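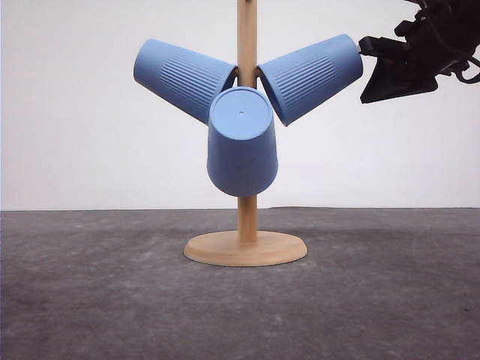 3. Drying and storage of drinking vessels

3.1 Sample and recruitment

Households were recruited in two towns, Nandville and Onwood, which share a water supply but differ in housing stock. Nandville consists largely of apartments built with narrow galley kitchens. Onwood has mainly detached houses, many with a separate utility room. Invitations were sent to 500 addresses drawn from the municipal register, and 443 returned a usable questionnaire. Forms were treated as unusable if the section on dishwashing was blank or if two forms came from the same address, in which case the earlier one was kept.

From the returned questionnaires, 150 households were selected for a home visit. Selection was stratified by town and by whether the household reported owning a dishwasher. Visits were arranged by mail and took place in the late afternoon or evening, when at least one adult was expected to be home. Field notes were written up on the same day and coded independently by two readers. Disagreements were settled by going back to the notes, and where the notes were not detailed enough the item was coded as missing.

3.2 Classification of storage methods

Earlier work on kitchen routines has tended to treat drying and storage as separate steps. Wijesinghe's scheme, for example, assigns each item to a "wet zone" or a "dry zone" and records the moment at which it passes from one to the other. The scheme works well for plates and pans. It is harder to apply to cups and mugs, because in many homes a cup is rinsed, left somewhere to drain, and picked up again from the same place. The storage location and the drying location are then identical, and the transfer the scheme is built around does not take place.

We therefore coded cups by support and orientation instead of by zone. Support was recorded as one of five types: closed shelf, open shelf, drainer, hook, or peg stand. Orientation was recorded as rim up, rim down, or inclined. The inclined code was added after the pilot visits, during which cups on hooks and pegs were repeatedly entered as rim down by one coder and as "other" by the second. Cups on a peg stand are often neither level nor fully inverted. Figure 2 shows a wooden stand with plastic cups of a single color; the cups to the left and right of the pole are tilted, with their openings facing down and inward, and both would be coded as inclined.

A cup was assigned to the support on which it was found at the time of the visit. Where residents said that this was not its usual place, the stated usual place was entered in a second field. The analysis below uses the first field only. Cups in the sink, in a dishwasher, or in use were excluded, as were vessels kept for display.

3.3 Reported reasons for choice of support

Reasons were collected as free text in the questionnaire and again in conversation during the visits. The two sources did not always agree. On paper, residents most often referred to hygiene, and in particular to keeping dust out of the cup. In conversation the same residents talked mainly about space. A shelf that is already full of plates leaves no room for mugs with handles, which do not stack well, and a stand or a row of hooks was described as a way of getting them off the counter — even when the stand was itself on the counter.

One Onwood resident, Ngozi Akpan, gave permission to be quoted by name: "The cupboard is for guests. What we use every day stays out, and it stays out because it is always a little bit wet." The remark is typical of a group of households in which open storage was linked to frequency of use. In these homes the closed shelf held matching sets that were seldom taken down, while daily cups were mixed in size and age.

A second group linked open storage to children. Plastic cups were placed low enough for a child to reach, usually on a drainer or an open shelf. Adults in this group rarely mentioned drying at all. When asked directly, several said that they wiped the cups with a towel before putting them away, although the field notes record few towels near the place where the cups were kept.

3.4 Contact between rim and surface

Rim-down storage on a flat surface is commonly recommended as protection against dust. It also restricts air movement inside the vessel, so that water left after rinsing evaporates slowly. The effect depends on the surface. A slatted drainer leaves a gap under most of the rim, while a solid shelf or a folded cloth may close it almost completely. Inclined storage avoids rim contact in most cases, but water can still collect along the lower edge of the opening or in a rolled lip, and grooves or relief on the outer wall may hold drops for longer than a plain surface.

We did not measure residual water during the visits. An instrument suited to the purpose, the Gitano surface probe, was tried in the pilot and set aside, as readings on curved walls could not be repeated reliably. The visit data therefore describe where and how cups were kept and should not be read as evidence on how well they dried. Bench measurements on a smaller set of vessels are reported in Section 4.

3.5 Limits of the visit data

Residents knew the date of the visit in advance, and some had clearly tidied. Babatunde Chukwu, who carried out the Nandville visits, noted that a number of drainers were empty at an hour when the household had just eaten. Cups may have been moved to closed shelves before the visitor arrived, which would lower the share coded as drainer and raise the share coded as closed shelf. The direction of this bias is the same in both towns, but its size is unknown.

Seasonal effects could not be examined. All visits took place in April 2024, when heating was still in use in most of the homes, and households that dry dishes near a radiator or stove may do so only for part of the year.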